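Workshop > Noticeboard > Calls for participants

Hands wanted for the Vidberg tidy-up arm

Posted September 26, 2019 by Inmaculada Campos, Ondberg shared workshop

We are building a small household robot arm in the back half of the Ondberg workshop and need more people to show it how things are done. The arm is called Vidberg. It is meant to sit at the end of a table and do dull jobs: open a box, take things out, put them back, put the lid on. The arm itself is mostly finished. What it lacks is enough examples from enough different people.

What you would be doing

You work with a pair of hand-held grippers, one in each hand. Each has a printed marker cube on it, which is how we follow where it is. You are given a table with a few household things on it and a short task card. You do the task with the grippers, reset the table, and do it again. A typical card says "take the lid off, lay it flat, put one item in the box" or "move the packet to the other side of the table". Most takes last under a minute.

So far we have 1576 usable takes, nearly all of them from the same few members, and the arm has picked up our habits. It reaches for everything from the right, for instance. Left-handed people are especially welcome.

Who can take part

Anyone over 18 who can stand at a low table and use both hands. You do not need to know anything about robots or programming. If you have done soldering or model making you may find the grippers easy, but plenty of people with no such background have got on well with them. Sessions involve a lot of leaning forward, so please think twice if you have a bad back. We can raise the table a little but not by much.

Please wear plain sleeves that fit close at the wrist. Loose cuffs get into the jaws. Flat shoes are best, as there are cables on the floor and you will be stepping over them. Take off rings and bracelets before you start.

Time and payment

A session is 3 hours including breaks, and we ask everyone to sign up for at least two. The first half hour of your first session is practice and nothing is kept from it. We run sessions on weekday evenings and will fit around shift work where we can.

Payment is in workshop credit, which can be spent on machine time, timber offcuts or filament. One session gives you a full day on any machine you are already signed off for. If you are not a member you can have the credit as a guest pass, or give it to someone who is. We have no cash budget for this – please do not apply if you need to be paid in money.

What we keep

We record the tabletop, your hands and the position of the grippers. Other people working in the room may be picked up at the edges. No sound is kept. The recordings stay on the workshop machine, and you can ask for yours to be deleted at any time up to the end of June. After that they will have been mixed in with the rest for training and we cannot pull them out again.

We also need one person for repairs

The grippers take a fair amount of knocking about. We want someone who can give two evenings a month to replacing jaw pads, re-gluing cubes and checking cables. You should be able to use a multimeter and be happy to write down what you changed. Same credit as above. The spare parts come from Zurnumton and are already on the shelf.

How to apply

Leave a note in pigeonhole 221 by the front desk, or speak to Inmaculada at the workshop. Give your name, which evenings you can do, which hand you write with, and whether you are interested in sessions, repairs or both. You will get a reply within a week. Please come and watch part of a session first if you are unsure. 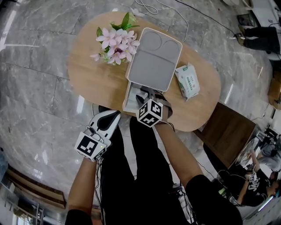 Box and lid task at the oval table, one gripper in each hand.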